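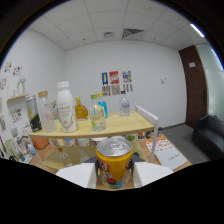 Tabletop shelf

A tabletop shelf, also called a desk riser or counter shelf, is a small freestanding unit placed on a table, desk or counter to provide a second storage surface. It is used mainly for containers such as cans, jars and bottles, which take up little floor area in relation to their height.

Construction

The usual form has two tiers. The upper tier is a board carried on side panels, and the lower tier is either a second board or the tabletop itself. Light wood is a common material, sometimes combined with panels in white. A side panel that rises past the upper board keeps containers from sliding off the end and separates them from notebooks and papers kept on the same table.

Use

Tall containers are generally placed on the upper board, where height is not restricted. Smaller bottles and jars stand below. Clear glass allows the contents to be identified without a label; opaque cans and plastic bottles depend on printing or on the color of the cap. Jars with cork lids are lifted by the body, as the lid may come loose.

Classification

In her survey of household storage, Regula Eberhard described 174 tabletop units, of which 156 had two tiers. Yulan Hao later proposed a separate category for units with a raised side panel. The manufacturer Canovetti lists such units under desk furniture, while Vinside groups them with kitchen accessories.

See also

Spice rack
Wall shelf
Desk organizer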